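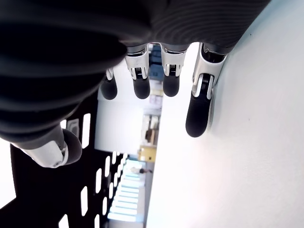

# Lenside Two-Arm Work Station

The Lenside is a two-arm unit for light table work, sold and serviced by Mistent. It is meant for shops, packing rooms and large kitchens that want to find out which small chores a machine can take over now.

## What it can do today

Most buyers ask about dishes first. The Lenside can pick up a dry plate from a flat surface and set it down again. It can put small boxed goods on a plate or tray and take them off. It does not wash, scrub or handle anything wet, and it should not be given glassware.

Folding cloth is not supported. A towel changes shape every time it is touched, and our results so far are too uneven to sell.

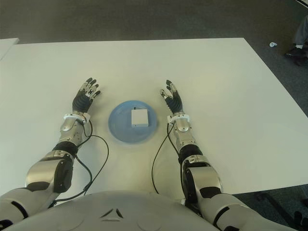

Reach matters more than strength for this kind of work. Both arms mount at the torso and work forward over a table, and jobs should be laid out so that either hand can get to the item. A round plate with a small white box on it, set between the two open hands, is a good starting layout. Keep the wrist cables in mind when you add more items, as they can lie across the table top next to the forearms. Move cups and anything tall outside the cable loops.

## Speed

A person is faster. In the trial at the Alhassan packing room, the unit moved 70 small boxes an hour on a job that a trained worker does in a few minutes. It ran through the lunch break and the late shift, and that is where the site decided to keep it.

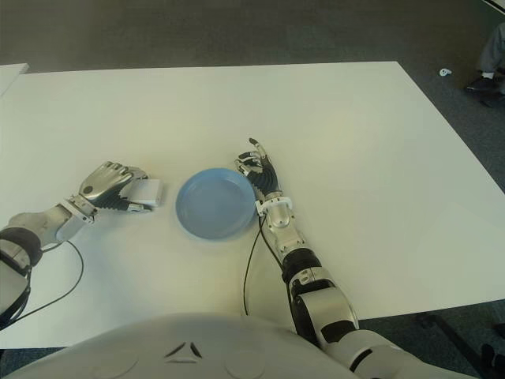

Alhassan logged nearly 2,000 pick-and-place moves before the February service. Most of the failed ones were boxes with crushed corners or loose flaps. Sorting those out by hand before the run brought the number of stops down.

## Before you order

- Table: flat, matte, light in color
- Clear floor space on all sides: 4 feet
- Item weight limit, per hand: 800 grams
- Supervision: one trained person in the room during all runs
- Not for use with knives, hot pans, liquids or open food

## Included

Two arms with hands, torso, cable set, spare fingertip pads and the Cakitz job editor. Cakitz runs on an ordinary office computer. New jobs are taught by guiding the arms through the motion and saving each stop. Allow half a day for the first one.

Fingertip pads are a wear part and are not covered by the warranty. Replacement sets are sold in pairs, left and right. Please give the unit's serial number when ordering.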